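4.2 Refill packaging and the second purchase

Section 4.1 dealt with how households first came to buy a refill product. We turn now to whether they bought one again. Most earlier work on household refills has looked at the first purchase, which retailers record well and which is often tied to a discount. The second purchase is harder to study, as it depends on what happened at home between the two trips to the shop.

The loyalty card records supplied by the Naltero stores cover 403 households that bought at least one refill pouch during the study period. Together these households made 3,354 purchases in the categories of interest (hand wash, dishwashing liquid, laundry liquid and dry pantry goods). We treated a second purchase as any later purchase of a refill in the same category, whether or not the brand was the same. Households that left the loyalty program before the end of the period were kept in the analysis up to their last recorded visit.

Price did not explain the pattern well. Refills were cheaper per litre or per kilogram in every category, but the categories with the largest saving were not those with the most repeat buying. Dry pantry goods had the smallest saving and the steadiest repeat custom. Laundry liquid had the largest saving, and many households went back to the rigid bottle after a single pouch.

The diary entries and home interviews help to explain this. Verena Fuchs carried out 13 interviews, most of them in the participant's kitchen or laundry, and asked each person to talk through where refills were stored and when they were opened. Storage came up more often than any other subject. People with a deep cupboard or a separate pantry tended to keep a pouch in reserve and open it when the container ran out. People in small flats tended to buy one only when they needed it, and if they forgot, they bought whatever was on special.

Pouring was the second concern. One participant in Bakier said she did the job over the sink "and still wiped the bench after." Another had bought a funnel for the purpose and then lost it. Several people said they folded the top over and stood the half-full pouch in a cupboard door, where it slumped or fell. Dry goods gave less trouble, as a spill could be swept up and a peg was enough to close the top.

Recognition on the shelf also mattered. Participants often looked for a colour and did not read the name. Where a maker used the same colour for the pouch and the original container, people said they could find it quickly. Where the colours differed, some assumed it was another product. The colour and pattern of a flexible pack carry much of this work, and they have to do so on a surface that creases when it is held (Figure 5).
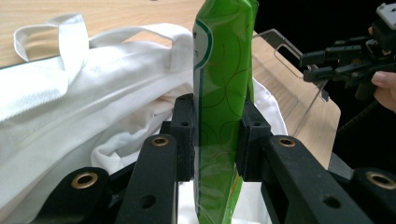

Figure 5. Green plastic pouch with a pattern of curved lines and a striped border.

Disposal was raised less often than we had expected. Four participants knew that soft plastics were not accepted in their kerbside bin, and two of them had kept a bag of empty pouches under the sink for months in the hope of a drop-off point reopening. The others put them in the general rubbish. None gave disposal as the reason they had stopped buying refills, although one said it had "taken the shine off."

There was a small difference between the two towns. Households in Aguiar made more of their refill purchases at the start of the month, while those in Bakier spread theirs more evenly. The Aguiar store kept its refills on the bottom shelf until January, when the aisle was rearranged, and we cannot separate the effect of shelf position from that of pay dates or household size.

The interview group was small and leaned toward people who were home during the day. Shift workers and share houses are poorly covered. The loyalty records do not have this problem to the same degree, but they miss purchases made elsewhere, including those from the Fitel discount outlet near the Aguiar store. Some households counted here as having stopped may simply have changed shops. Section 4.3 takes up this question using the receipts that participants attached to their diaries.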